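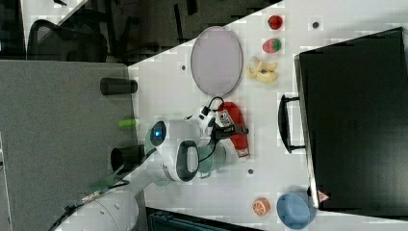 I promised in December that I will write about the money, and several readers have reminded me of it, so I do it now. My previous posts were about the grasping work, and I received more questions about the price of things than about the work itself. I understand this very well. When I began, I also searched for one page where a person simply writes what they bought and what they regret.

First, what I will not write. I will not tell the price of the arm, since we got it through an agreement between our group and Civness, and the number would help you very little. The arm was also the easiest line in our budget. We asked for it, we justified it on one page, and it was approved. All the rest was difficult, and we had planned the rest very badly.

Our first table of costs had 10 lines. Béla Szabó looked at it and asked where the cables were. I laughed a little, but he was serious. He had worked before in a packaging company, and there they put cables, connectors and cable clips as a separate line, with its own reserve. I added the line with a small sum, to make him happy. We spent the whole sum in the first month and then we spent it again.

The camera at the wrist was the second mistake. In the plan I wrote one camera and one mount. I did not think about the lens, or about the distance from the lens to the fingers. If you buy a camera for the wrist, please ask the seller from which distance it can see sharply, and then measure the distance to your own fingers. I compared only resolution and price, as if I were buying a telephone.
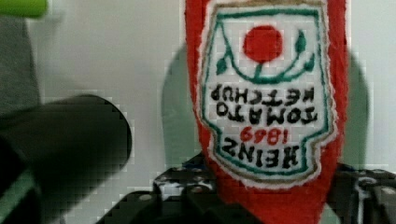 View from the wrist, with the ketchup bottle held by the neck. The finger on the left is too near to be sharp.

The finger does not disturb us much. What I need to see clearly is the object. But I would have liked to know it before I signed the order.

The offers. We had 3 of them for the gripper with camera and mounting parts. Jumier asked 2447 and Stultach asked 2275, both before tax and without delivery. Fontana was cheaper than these two, but they could not confirm when the fingers would come, and a gripper without fingers is an expensive paperweight. I wanted to take Stultach immediately. Carmela Rizzi, who signs for our purchases, made me write both offers again in the same form, line by line. It took me one afternoon and I was not in a good mood. Then I saw that spare fingertips were inside the Jumier price and outside the other one. With the fingertips added, Stultach became the more expensive offer. We bought from Jumier.

So my strongest advice is a boring one: write the offers again in your own table, with your own lines. The sellers each make their lines in a different way, and you cannot compare them by looking at the last number.

Now the objects. For these I had planned almost nothing, I thought we would bring things from home. We did this for two weeks. Then somebody needed their pot back for cooking, and our results from before and after were not comparable any more. Now we buy everything, and where the shop allows it we buy it twice. The second one stays closed in a box until the first one breaks or disappears.

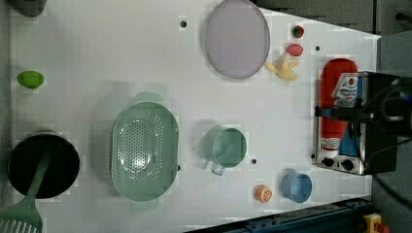
Part of the kitchen set on the table. The toaster oven was its own line in the budget, the toy food was all one line.

The toy food gives a lot of value for its price. The banana, the orange and the others are light, they have different shapes, and it is no tragedy if one is pressed too hard. The soft ketchup bottle I like the most, because cloth behaves differently in the fingers than hard plastic. If your budget is small, buy first the toys and later the metal things. I did it in the opposite order and for a long time I was afraid to close the gripper with any force.

The spatula is a cheap object and it costs us the most hours. I mention hours on purpose. In my table there is now a column for them, next to the price, and I fill it even when it is only a guess.

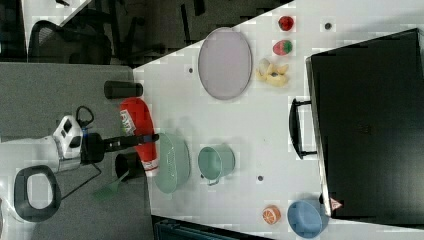

Space should also have a line. I had measured the table and I had measured the reach of the arm, but I had not measured where the big case will stand, or where a person can sit with a chair and still get up without pushing something. Before you order, put tape on the floor for every item, also for the boxes. We did this only after everything was delivered, and we moved the table twice.

For the next period I plan like this. The reserve for cables and small parts stays, and Béla decides how big it is, I do not argue any more. Spare fingertips are ordered together with the gripper. The objects are bought in pairs. A second wrist camera I will ask for only when I can borrow one first and try it with our fingers, and Carmela has already agreed to write this condition into the request.

Some of you asked for my empty table of costs. I am cleaning it and translating the notes, and I will put it here with the next post. If you have a line in your own budget which I forgot, please write it in the comments and I will add it before I upload the file.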